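Brikwood Residence Services
Kitchen Care Guidance: Colanders, Bowls and Plates

Residents are asked to wash colanders as soon as the food has been served. Starch dries quickly in small holes and is difficult to remove later. Rinse from the outside first, so that the water pushes any residue back through the holes, then work over both faces with a soft brush and dish soap. Handles should be brushed separately.

A colander that is already clogged may be soaked for 21 minutes in warm water with 3 spoonfuls of baking soda. Steel wool must not be used on colored surfaces – it leaves scratches that hold grease.

Before items are returned to the cupboard, set them out on a clear stretch of table and check each one for residue.
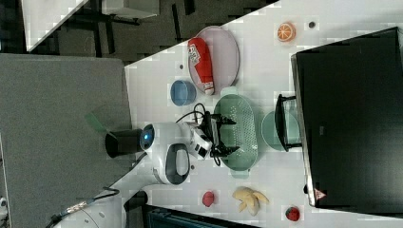 Plates are stored flat, with the largest at the bottom. Small bowls may be nested, provided they are fully dry. Cans are kept on the lower shelf, away from the dishes, and should be wiped before opening.

Questions about shared kitchen supplies may be directed to Karla Villaseñor at the Residence Office, Room 26.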